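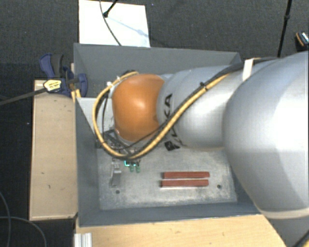
Oil and the Modern Coverstock

A reactive resin bowling ball is slightly porous. Each time it travels down the lane it picks up oil, and part of that oil soaks below the surface. Wiping removes only what is still on the outside. Over a season the ball hooks later and less, and the bowler usually blames his release.

Sandra Mellor runs the pro shop in Jestholm and logs every ball that crosses her counter. Last winter she tracked 13 of them, all used in the same Tuesday league on the same pattern. Seven were wiped after each shot and cleaned the same night. The others were cleaned when the owner remembered.

By game 121, the neglected balls had lost most of their backend motion. The cleaned ones had lost some of it too, but a light resurfacing brought them back. Two in the neglected group needed a full oil extraction before sanding made any difference.

Her method is slow. The ball sits in a warm-air cabinet at low heat and is turned and wiped until the towel comes away dry. She will not use a dishwasher or a kitchen oven – uneven heat can crack a cover, and she has plugged enough of them.

Surface comes next. Mellor sands four sides with equal pressure and time, then checks the finish under a lamp. A ball sanded on one side only will read the lane differently as the track flares.

Urethane absorbs far less oil and can go longer between treatments.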